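My pre-cook kitchen check, with comments
Last updated 25 April 2021

I run through this before every big family cook-up at our little rental on Tsegaye Street, and so many of you asked for it after the lentil bake post that I've finally typed it out, scribbles and all. Tick as you go, and do the fridge first!

Fridge and freezer
[x] Fridge thermometer reading 4 °C or under. Comment: fine. I moved the tofu off the door shelf, it's the warmest spot in there.
[x] Cooked rice dated and used within a day. Comment: one tub had no date so out it went. Sorry, fried rice.
[ ] Freezer seal clean and closing properly. Comment: still a bit grubby in the bottom corner. I'll get to it with an old toothbrush.

Pantry
[x] Nut butters on their own shelf with their own knife. Comment: we have a sesame allergy in the cousins' lot, so the tahini lives up high too (in the Ostero tin with the tight lid).
[x] Dried kidney beans soaked, then boiled hard for at least 10 minutes before they go anywhere near the slow cooker. Comment: please don't skip this one, undercooked kidney beans will make you properly crook.
[x] Tins checked for dents along the seams. Comment: 2 chickpeas binned.

Benches and curtains
[x] Benchtop wiped down with hot soapy water, then sanitised. Comment: the speckles hide crumbs like you wouldn't believe, so I go over it with my hand as well.
[x] Curtain well away from anything hot. Comment: I keep the electric frypan down the other end of the house bench, always. 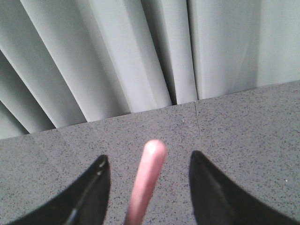
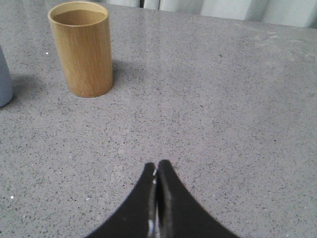 Curtain and benchtop.

Cooking gear
[x] Virkell stick blender unplugged before the kids help wash up. Comment: yes, every single time.
[ ] Smoke alarm tested. Comment: need a new battery, on the shopping list.
[x] Pot handles turned in. Comment: my 8-year-old is now the handle inspector and takes it very seriously.

Lunchboxes
[x] Ice brick in with anything eggy or cheesy. Comment: the Nistus ones fit the small boxes best for us.
[x] Grapes and cherry tomatoes cut lengthways for the littlies. Comment: quarters for my youngest.

I'll redo the whole list in November when the weather warms up and the picnic food starts.

1,407 shares
8 comments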